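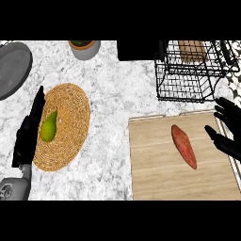
Tegwen Price told me afterward that she would have believed all of it if they had let her bring her own potatoes. She didn't say it unkindly. She had sat through the whole open day at Lornow in Folville, and her complaint was that everything she saw had been picked by the people doing the showing.

I think she is half right, and the half where she is wrong matters more to anyone thinking of spending money on this.

The kitchen task was the part of the August open day that most people came for. It runs in simulation. There is a rendered counter with a pear on a woven placemat and a sweet potato on a cutting board, and a black robot hand for each. Visitors watched it on a large screen in the front room while Adelino Abreu ran the program from a desk at the side. The hands were told to pick up the two items and set them down somewhere else on the counter. Then the program moved things a little and started over.

Abreu ran it 132 times between opening and lunch. The tally was on a whiteboard, and he updated it himself with a marker. Nearly 60 of those runs ended with something dropped, missed or knocked away. He wrote those down in the same size numbers as the good ones and left the board facing the door.

I have been to a fair number of these events. The usual practice is to play one good run on a loop, with music. Heledd Bowen, who organized the day, had apparently been asked to do just that and said no. As a result, the crowd thinned out. People don't enjoy watching a hand close next to a pear for the fifth time. By two in the afternoon there were maybe a dozen of us left, and the coffee was gone.

Those of us who stayed learned something, though. The pear gave more trouble than the sweet potato. It tapers at one end, and if the fingers came in toward the neck it tended to roll out of the grip. Abreu said he could have swapped it for an orange and improved the morning's figures. He had been told to leave it alone.

Now to the potatoes. Price wanted real produce on a real counter, and she wanted to choose it. I-hsuan Chien answered her during the question period. A simulation, Chien said, is where you find out cheaply that your plan for the pear is bad. You can fail all morning and the only cost is electricity. Lornow has 2 physical hands in the back and a repair takes 3 weeks, so they would like most of the failing done on the screen.

That is a fair answer, but it leaves a gap. A rendered pear has whatever weight and friction somebody typed in. Real ones bruise. Trefor Ruddock, who buys equipment for the Malleson kitchens, asked how many of the simulated successes carry over to the physical hands. Chien said they didn't have a number they trusted yet. I wrote that down and underlined it.

My own view is that the order of the day was wrong. Ruddock's question should have been dealt with in the first ten minutes, on a sheet of paper handed out at the door, and the screen turned on after that. Visitors would have known what they were looking at and what it could not tell them. Some would have left sooner. Price might have stayed annoyed, but about the right thing.

Lornow plans another open day in the spring, with the physical hands out front. I'd like the whiteboard to be there too.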